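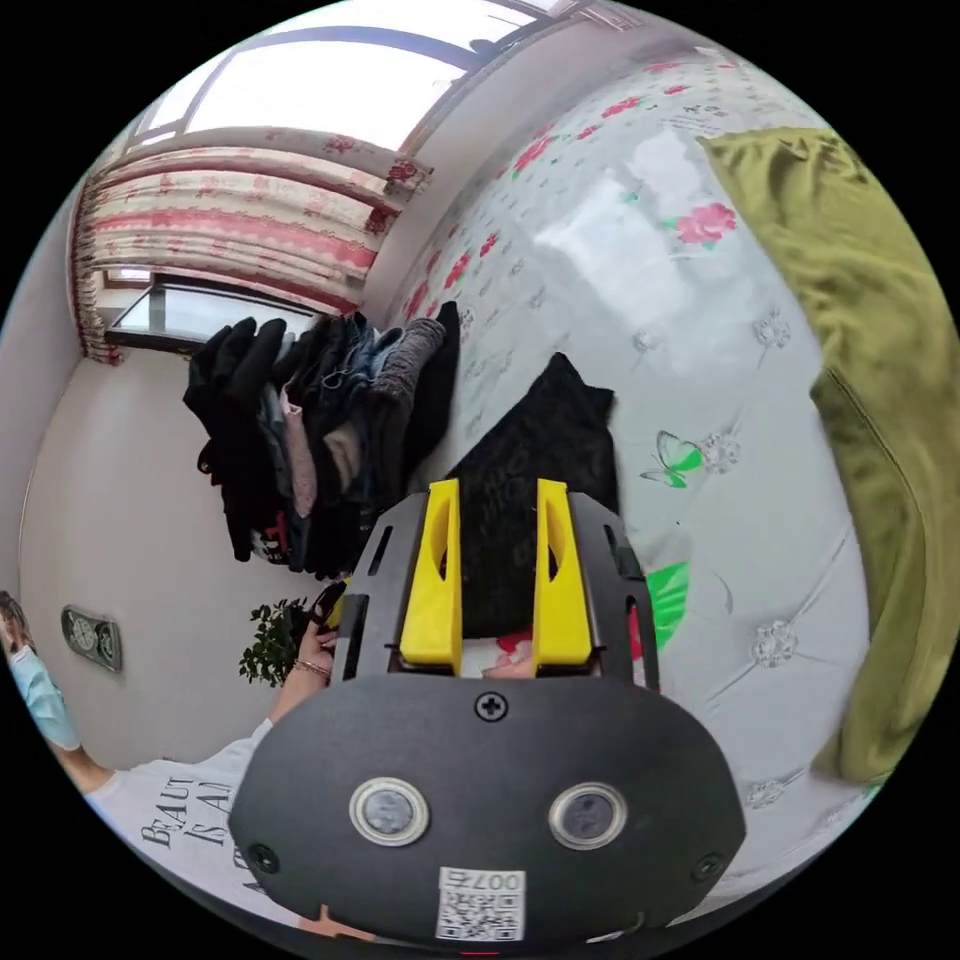
Walnut Roll for a Long Table

Apr 8, 2024

Readers of this blog have asked on several occasions for the yeast-raised walnut roll that I serve at spring gatherings. I have delayed publishing it because the version in my recipe box was written for a bakery-sized batch and gave no baking times at all. The recipe below has been reduced to two rolls, tested in a home oven, and put into an order that a first-time baker can follow.

The original comes from Bohumila Paulík, who baked for church suppers in Kirkley for most of her adult life and who gave copies of her recipes to anyone who wrote to her. Her card calls for "flour until it is right" and "a hot oven, then less hot." I have kept her proportions wherever they could be worked out. The filling is hers without change, apart from the lemon peel, which I have cut by half.

Ingredients for the dough

4 cups all-purpose flour, plus more for the board
1/3 cup sugar
1 teaspoon salt
2 1/4 teaspoons active dry yeast
1 cup whole milk, warmed
1/2 cup unsalted butter, melted and cooled
2 egg yolks

Ingredients for the filling

1 pound walnuts, finely ground
3/4 cup sugar
3/4 cup whole milk
3 tablespoons butter
1 tablespoon honey
1/2 teaspoon cinnamon
Grated peel of half a lemon
2 egg whites

One whole egg, beaten, is needed for brushing the rolls.

Preparing the dough

Stir the yeast and one teaspoon of the sugar into the warm milk and leave it until it foams. If there is no foam after ten minutes, discard the mixture and begin again with fresh yeast. Combine the flour, the remaining sugar and the salt in a large bowl. Add the milk mixture, the butter and the yolks, and mix until no dry flour remains.

Turn the dough out and knead it for eight to ten minutes. It should be soft and smooth and should come away from the hands cleanly. A stand mixer with a dough hook will do the same work in five minutes at low speed. Place the dough in a greased bowl, cover it, and let it rise until doubled. In my kitchen this takes an hour and a half in April and a good deal longer in November.

Preparing the filling

Heat the milk, butter, honey and sugar in a saucepan until the sugar has dissolved. Pour this over the walnuts, add the cinnamon and lemon peel, and stir well. Let the mixture cool completely. Whip the egg whites to soft peaks and fold them in just before the filling is to be used.

The walnuts must be ground, and a food processor will turn them to paste if it is left running. Use short pulses, with a spoonful of the sugar in the bowl. I use a hand-cranked grinder that clamps to the table, bought secondhand from Krawczyk, the kitchen supply shop that used to stand beside the post office. The shop has since closed. Any drum-style nut grinder will serve.

Shaping

Divide the dough into two equal pieces. Roll each piece on a lightly floured board into a rectangle 12 inches by 16 inches. Spread half the filling over each, leaving one inch bare on all sides. Fold the short sides in over the filling, then roll up from a long side, firmly but without stretching the dough. Pinch the seam closed and place each roll seam side down on a sheet lined with parchment.

Cover the rolls and let them rest for 30 minutes. Prick each one in several places with a skewer, going down to the center. Brush with beaten egg, wait 5 minutes, and brush again.

Baking

Bake at 350 degrees for 35 to 40 minutes, until the crust is a deep, even brown. Turn the sheet once at the halfway point. If the tops color too quickly, lay a piece of foil over them. Cool the rolls fully on a rack before slicing. I recognize that this is a difficult instruction to follow in a house full of guests – the filling will, however, crumble out of a warm slice.

On cracking

A split along the side is the most frequent complaint with this type of roll, and I have received more letters about it than about any other subject. Three of my own test rolls split. In two cases the dough had been rolled too thin, and in the third I had omitted the pricking. Jozefína Ševčík, whose rolls have taken the ribbon at the Suleck harvest fair more than once, advises chilling the shaped rolls for a short time before the second coat of egg. I tried her method once, with a good result, and intend to try it again before recommending it. A cracked roll may be dusted with powdered sugar and served without comment.

Serving and storage

Each roll yields sixteen slices of moderate thickness. For the spring supper at Zonis Hall we plan on 200 slices, cut the same morning and arranged on trays under a clean cloth. For a family table, one roll is sufficient and the other may be frozen. Wrap it whole in plastic and then in foil. It will keep for two months and should be thawed overnight in its wrapping at room temperature.

At room temperature the roll remains good for four days. From the third day it is better toasted lightly under the broiler and spread with butter.

Substitutions

Pecans may be used in place of walnuts, with the sugar in the filling reduced by two tablespoons. Poppy seed requires a different filling altogether, and I will publish that recipe separately. I have not tested this dough with whole wheat flour or with any of the gluten-free blends and cannot advise on them. Readers who have done so are welcome to leave their measurements in the comments, with the oven temperature and the size of the pan.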